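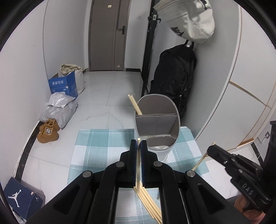 3.2 Materials and sampling

Chopsticks were collected from 24 small restaurants in the Drirness district, all of them places that wash and reuse wooden pairs. Restaurants that hand out the paper-sleeve kind were left out. Collection ran through May, always after the lunch service and before the evening one, so between 3 and 5 in the afternoon. Each kitchen gave us what was in the drying rack at that moment. No picking out of nice ones. We replaced what we took with new pairs from the same supplier (Wusetti, plain untreated) and this caused a small problem later on, see 3.4.

Total sticks collected: 1419. Of these, 1324 were kept for the wear analysis. The other 95 were dropped for one of the following: painted or lacquered, split along the full length, or the bag label had come off and we could no longer tell which kitchen it was from. The label problem was our own fault. Cheap tape, damp bags.

Sticks were treated as single items, not pairs. Kitchens mix them in the wash and very few pairs stay together for more than a day or so, something every cook we asked took for granted. Earlier work on table goods tends to treat the pair as the unit and we think that hides a lot of the difference in wear, as one stick moves and the other mostly rests on the hand.

3.3 Wear scoring

Tip wear was scored on the Szekeres scale, which runs from 0 (edge as new) to 11 (tip rounded over and fibers lifting on all sides). Two raters, working apart. Where scores were more than one step apart the stick went back in the pile and was scored again the next day. Rating was done under the same desk lamp, with the room lights off, tip held at reading distance. Raters were allowed to run a thumb over the tip but only after writing down the first number. A second number could then be added next to it. We report the first numbers throughout; the thumb scores are in the appendix and dont change the ranking of kitchens.

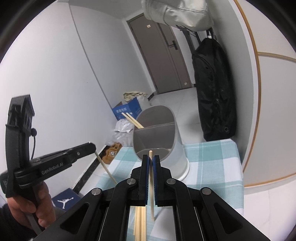
Figure 3. Wooden chopsticks and two-part bin, checked tablecloth.

Length was taken to the nearest millimeter against a stop block. Weight after two days in the dry cabinet. We did try weighing straight from the bag for the first few kitchens, but the readings drifted while we watched so those were thrown out and redone.

3.4 Kitchen interviews

Short talks, ten minutes or less, with whoever does the dishes. Questions covered wash method, soak time, how sticks are dried, how often the stock gets topped up, and what makes someone throw one away. The last question gave the most useful answers. Most said color first, then bend. Almost no one mentioned the tip, even though tip wear is what the supply guides talk about.

Top-up habits turned out hard to pin down. Few kitchens keep receipts that far back, and those buying from the Flallalon wholesale market pay cash. So age of stock is an estimate given by the kitchen and should be read that way. The replacement sticks we handed out also got mixed in at once, meaning that a second visit to the same rack would of been no use. We had planned one. It was cancelled and the time went into re-scoring instead.

3.5 Limits

One district, one season. Kitchens that said no (mostly the larger ones) may well wash differently, likely by machine, and machine washed sticks are thin in the sample. Scores for them are given in Table 2 but not used in the model in Section 4.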